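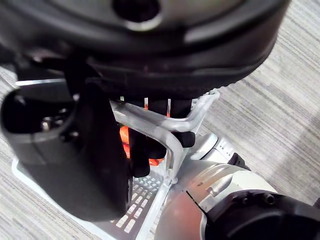 Photo: Plomier

Plomier opens its practice greengrocer's corner to schools and day centres

Aug 2, 2022 - I'm Siobhán Tully, I run the learning rooms at Plomier, and I'm very pleased (all right, thrilled!) to say that our practice shop is now taking bookings. Groups can come in with a shopping list, fill a basket and have a go at the whole business of buying their veg, with no queue tutting behind them.

We've been working on this since May with Kumaresan Nambiar, who had a fruit and veg stall for 11 years before he joined us. He was very firm with me about what goes next to what. I wanted everything arranged by colour and he wanted it laid out the way a proper shop would do it, and we argued over the cabbages for most of an afternoon. He won. 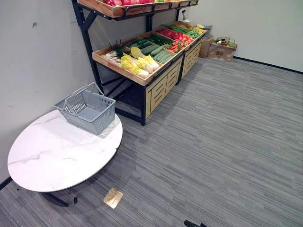 Our sessions last an hour and are for groups of up to four, plus whoever comes along to support them. Everyone starts at the round table, where we go through the list together and talk about what we're after. Then it's over to the rack with a grey basket to find the cucumbers, the napa cabbage or the long green pods down at the far end. The veg is all artificial, so you can squeeze it, drop it and put it back in the wrong crate as often as you like - I certainly have.

What I like best is how quickly people start chatting. Someone always has strong views on soup. We've made picture lists as well as written ones, and Kumaresan is happy to play the shopkeeper if your group would like to practise asking for things (he does get a bit carried away with the patter).

Sessions run on weekday mornings at our Mulcahy building, and schools and day centres can book a first visit free of charge. Please ask for me or Kumaresan at the Plomier front desk, and tell us in advance about any access needs so we can set out the room to suit.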